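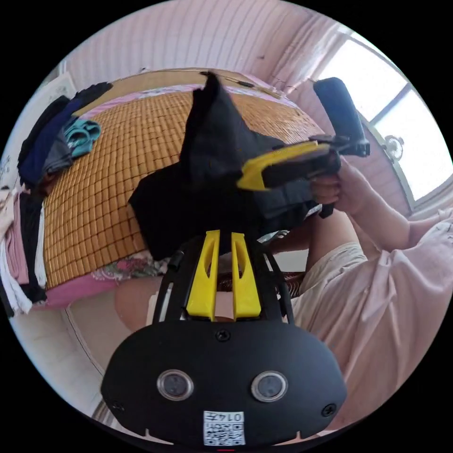 What does a folding planner do when it can't find the corner?

It waits for as long as its timeout allows, and then it asks for another look.

Elin Powell had written that timeout herself, one wet evening in July, with a bowl of soup going cold beside the keyboard, and she had set it to 1000 milliseconds for no better reason than that it was a comfortable number and she was hungry. It had stayed that way through three rewrites of the planner and the whole move from Damton to the office at Cesdale (the one with the good stairs and the terrible kettle), and she would have told anybody who asked that it was the least interesting line in the program.

So she was a little put out, the night before the Gimilen visit, when Tomos Eynon rolled his chair across to her desk and said that the second arm was sulking.

"It can't sulk," said Elin. "It hasn't got anything to sulk with."

"Come and see, though."

She went and saw. The left arm took hold of the hem of a black pair of trousers and lifted, as nicely as you please, and the right arm hung over the waistband and did nothing at all for a full second, and then another, and then another, like an aunt at a buffet. On the screen the log scrolled by, the same message over and over. Corner not found, requesting view. Corner not found, requesting view. 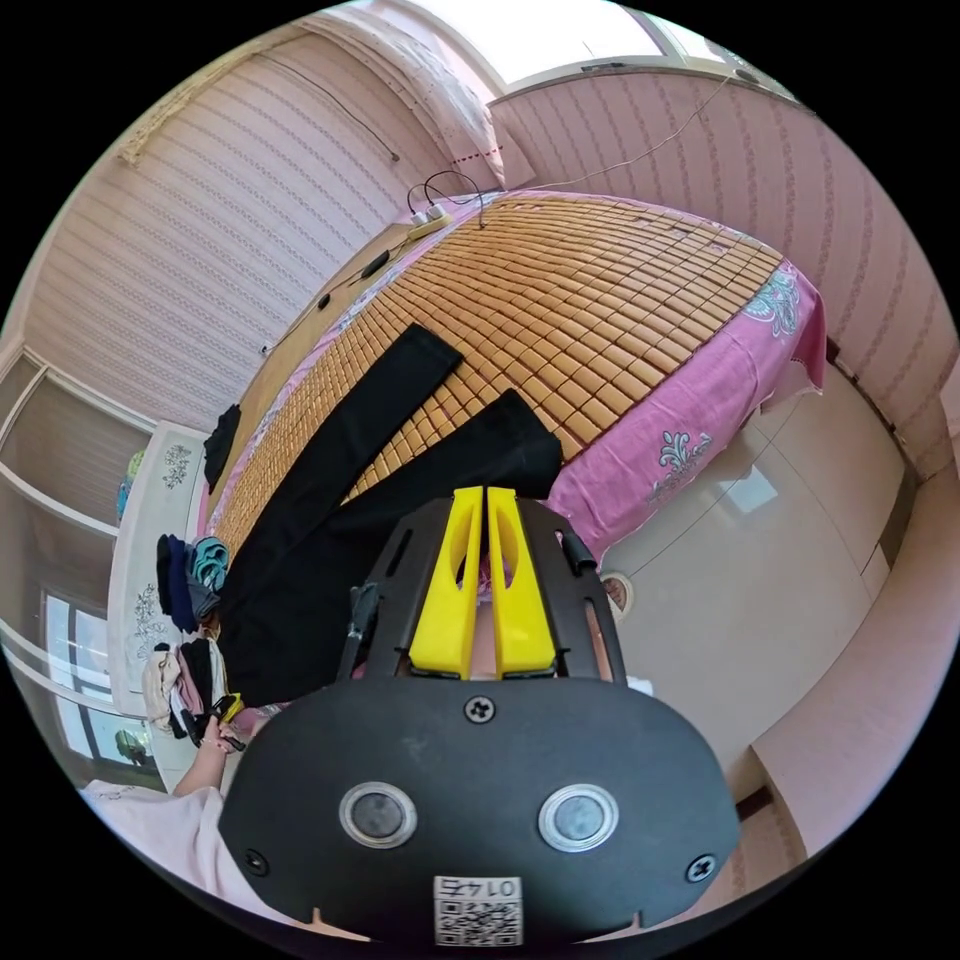

Black was the worst of it, of course, and always had been. Give the planner a striped tea towel and it would go at it like a child with a present, but on dark cloth every fold looked like every other fold, and the confidence score would creep up to the threshold and lose heart. Tomos had been through the demonstrations that afternoon, all 376 of them, and he had a theory, which he explained with a good deal of waving of his sandwich.

"The people don't wait," he said. "Look at them. They pick up the end they're sure of, and they give it a bit of a lift, and the other end sort of tells them where it is. Yours wants to know everything before it'll move a finger."

Elin said that this was called being careful, and that her mother had thought very highly of it. But she pulled her chair in all the same, and found the old line, and sat looking at it for a while with her chin in her hand, feeling oddly fond of it.
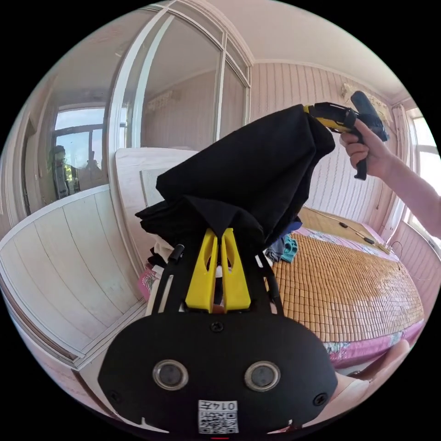

Black cloth held between two grippers, above the bamboo mat.

They took the wait down to 40 milliseconds, and after it they put in a small new step that Tomos wanted to call the nudge and Elin wanted to call something more dignified. If the corner didn't show itself, the arm that had hold of the cloth was to raise it a little and let the folds hang, and the camera was to look again while it was moving. It took them until nearly midnight, with one long argument about thread locks and a short one about biscuits.

On the first run the right arm closed on air. On the second it got the pocket. Elin changed a sign she ought to have changed an hour before and started the third, and the left arm lifted, and the right arm dipped in and took the waistband as if it had been meaning to all evening.

"There," said Tomos, very quietly, and put the kettle on.

She saved the file and typed "nudge" in the commit message, and went to find the other mug.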